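How to compare two gripper fingertips without fooling yourself

I've been swapping fingertips on our arm for a while now, and my first few comparisons were pretty much useless. I'd put on a new set, grab a few things, decide it felt better and move on. So now I have a routine, and you're welcome to steal it.

Start with a bin and a mixed bag of stuff. I like kitchen things – a scoop, a dish brush, a longer brush with a thin handle – plus a small block and something wedge-shaped. Long handles are great for this, because a bad grip lets them swing or twist and you'll see it right away.

Clamp the bin down before you do anything else! Spring clamps on the edge are fine. If the bin slides even a little, your second set of tips is doing a different job from the first.
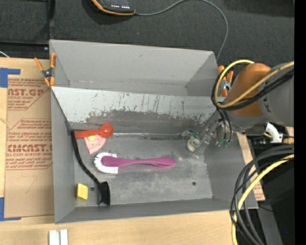
Next, sort out your cables. Run the arm slowly through its widest reach and watch the loops by the wrist. You want enough slack that nothing pulls tight, and not so much that a loop drags through the bin and moves your objects around (ask me how I lost an afternoon in January).

Then do 16 picks with the first set of tips. Write down each one as held, slipped or missed, plus which object it was. Scatter everything again after each pick. Swap tips, keep the speed and closing force the same, and do 16 more.

Yuxi Peng talked me into one more step: after the swap, check where the tip really ends up. Our Kakik set is 4 mm longer than the Soriano set, and I'd been jamming it into the bin floor and blaming the rubber. Fix the tool offset first, then test.

If the scores come out close, do another round before you pick a favorite. Mine flipped on the second round, and the Soriano tips are the ones still on the arm.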